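Ticket: Guest rooms double-booked after switch to Grikley
Opened by: Serena Piras, Nostdale Inn
Handled by: Gerardo Cocco, Grikley support
Status: Closed

Serena Piras, first message

Hi there! I'm one of the new owners of the Nostdale Inn. My business partner Agata and I took over this spring and we are trying very hard to open the doors in June, so please forgive me if this is long and a bit all over the place.

We moved our bookings from the old owners' program (Madis, the desktop version, on a computer that sounds like a lawn mower) over to Grikley on 16 May 2022. The import said it finished fine. Guest names came across, phone numbers came across, and even the little notes came across, like "allergic to feathers" and "wants the room by the stairs." I was thrilled!

Then yesterday I opened the calendar and room 4 had two different families in it for the same three nights. So did room 7. I went looking and found more of them, all in the second half of June. The first half looks perfect.

What I've tried so far:

Logged out and back in. No change.
Used a different browser on Agata's laptop. Same double bookings.
Turned off the connection to the Ferri booking site, waited an hour, turned it back on. Now I have the same double bookings plus a yellow warning that says "rate plan not matched."
Deleted one of the doubles in room 7 to see what would happen. It came back overnight. I did not enjoy that.

I haven't called any of the guests yet, and I'd really like not to have to. Some of them have been coming to this place for years.

Serena

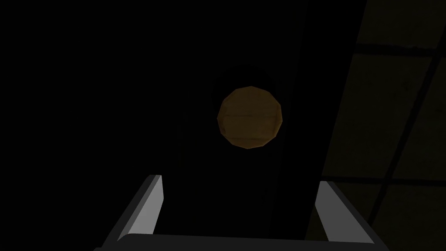
Attachment 1, added by S. Piras

Gerardo Cocco, reply

Hi Serena, thanks for all the detail, it saves me a lot of asking. I had a look at your account (I can see it but I haven't changed anything) and I have a pretty good idea where the doubles come from.

The old program kept two kinds of entries, real bookings and "holds," which the previous owners seem to have used for repeat guests who hadn't sent a deposit yet. Our import brought in both and treated them as the same thing. So I think at least some of your two-family rooms are one paid booking and one hold that was never cleared.

The one that came back overnight is a different problem. When you reconnected Ferri, it sent its own copy of every booking again, and it'll keep doing that as long as both sides are set to "master." Could you do these for me, in this order?

1. Go to Settings, then Channels, and set Ferri to "paused." Please don't disconnect it this time.
2. Open the old program and export only the holds. It's under File, Lists, Pending.
3. Attach that list here.

Leave the yellow warning alone for now, it's just noise until the rooms are straight.

Gerardo

Serena Piras, reply

Paused! And I found the Pending list, after first printing the laundry schedule by mistake. It has over 70 names on it, going back years. One of them has a deposit of $2000 next to it, which nearly gave me a heart attack, but I called Larasati Tuhumury (she ran the front desk for the old owners and has been a saint about my phone calls) and she says it was a wedding party that canceled and got their money back. So that one can go.

She also says that a star after the name means they paid by check and it never got entered as a real booking. There are 20 with stars. Please, please don't delete those - I'd never be able to look them in the face at breakfast.

Agata wants me to ask if we can keep taking phone bookings in the meantime. We've been writing them in a paper notebook, and my handwriting is not to be trusted.

Serena

Gerardo Cocco, reply

Good catch on the stars, I would have missed that completely. I've marked those 20 as confirmed and put the check note on each one. The rest of the holds are in a folder called "Old holds." They don't block a room anymore, but you can still look people up.

Yes to phone bookings. Put them straight into Grikley. Leave Ferri paused until my colleague Usa Duangkaew has switched it over so that your calendar is the master and Ferri only listens. She'll post here when it's done.

Usa Duangkaew, note

Switched and tested with a pretend booking in room 2, which I've removed. The rate plan warning came from a $200 room rate on the Ferri side with no matching plan on yours. I matched it to "Standard, two guests." Serena, please check that the price is what you want before you unpause.

Serena Piras, reply

Price is right! Unpaused this morning and I've been refreshing the page like a crazy person. Room 4 has one family in it, and so does room 7. The one I deleted hasn't come back either.

There was one true double in room 9, two families who had both paid. Larasati knew one of them and offered to call, and they were happy to move across the hall to the room with the bigger tub. So that's settled too.

One small thing left, the confirmation emails still have the old owners' name at the bottom. Is that in the same settings or somewhere else?

Gerardo Cocco, reply

Different spot. Settings, Messages, Footer. Change it there and hit Save twice, once for the footer and once for the page (I know, we've asked for that to be fixed). I'm closing this ticket, but if you reply to it, it opens right back up.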